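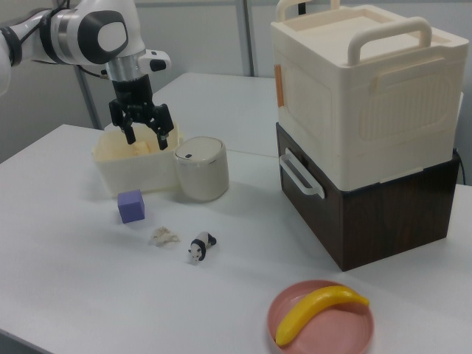 Two grippers have been taking turns on the end of my arm since May, and I've been promising to write up how they compare for so long that the notes now fill most of a notebook. The one I've come to think of as my everyday gripper is the Hemari, a plain parallel-jaw affair with two fingers and very little to say for itself. The other is the Lutska, which is softer and rounder at the tips and which I really wanted to love (I'd read so many kind things about it!). I run both through the same sort of chores, and the chore I learn the most from is reaching into a bin. A pale yellow thing in a cream-colored bin is a mean little test, with hardly any difference in color for the camera to go on and a plastic rim waiting to bump your fingers on the way down. The purple foam cube sitting out on the open table is a holiday by comparison.

So, the bin. The Hemari is slim enough that I can bring it down close to a wall and still have room to close. The Lutska needs more space around whatever it's picking up, and if the object has slid into a corner I usually end up nudging it out first, which feels like cheating and takes forever. Out of 40 bin picks with each, the Lutska missed 6 and the Hemari missed 2. I know that isn't a proper study. I did them over several evenings, I was tired for some of them, and I'm sure I placed things a bit more kindly when I was hungry and wanted to get to dinner.

Where the Lutska shines is anything with some give to it. Foam, toy bread, that sort of thing. It settles around them so gently that I stopped worrying about dents, and I'd happily hand it a real banana, where with the Hemari I stick to the toy one. The Hemari will squash foam quite cheerfully unless you turn the force down, and the force setting is buried two menus deep in the controller. More on the controller in a minute, because I have feelings.
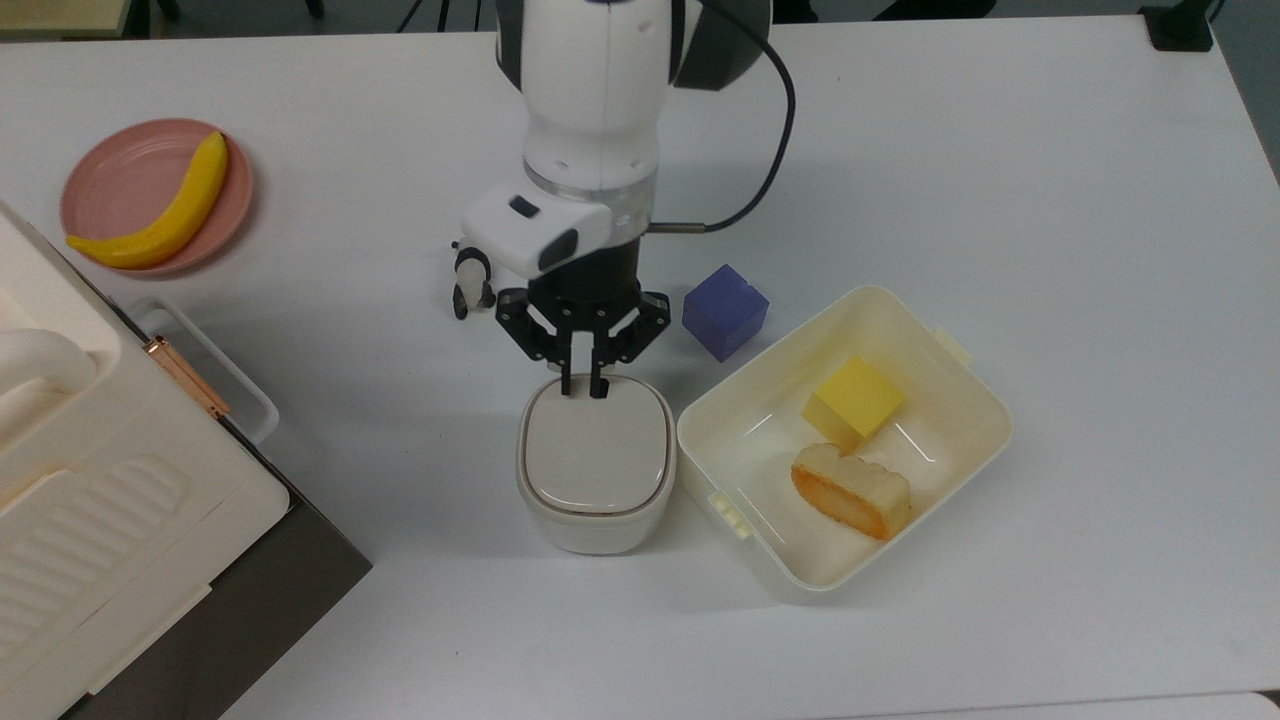

Lids are the other thing I keep coming back to. A small container with a lid that sits nearly flush gives a gripper almost nothing to hold, so a lot depends on how narrow the fingertips are and how well you can see the seam. Narrow fingers have the edge, no question. But I've also found that half of my lid trouble was really camera trouble. A wrist camera gives you a lovely close look until the fingers are right where you need them, and then the fingers are most of what you're looking at. Glossy white on a white table doesn't help either. Having a second view from farther back made a bigger difference to me than switching grippers did, and I wish I'd worked that out before I spent a whole weekend filing down fingertips.

Now, the controller. I started on the Sotelo and moved over to the Asura partway through, which I realize is a terrible way to run a comparison, so I went back and repeated the bin picks on the Asura for both grippers (those are the numbers I gave you). The Sotelo has nicer menus and a manual that somebody clearly cared about. The Asura looks like tax software - but it lets me save the closing force along with each grip, and after a month of digging through menus that was enough to win me over completely. It also starts moving a touch more smoothly, or so it seems to me. I haven't measured that, and I might just be fond of it.

If you're choosing between the two grippers for a table like mine, with boxes and small hard things and the odd stubborn lid, I'd go for the Hemari and put what's left of your budget toward a second camera. If you mostly handle soft stuff out in the open, get the Lutska and enjoy it. I'm keeping both for now, though swapping them means redoing the calibration every single time, and I'd dearly like a quicker way to do that. If you have one, please leave it in the comments. Next up is a set of longer fingers for the Hemari, which should help with the deeper boxes, once I've found the right screws.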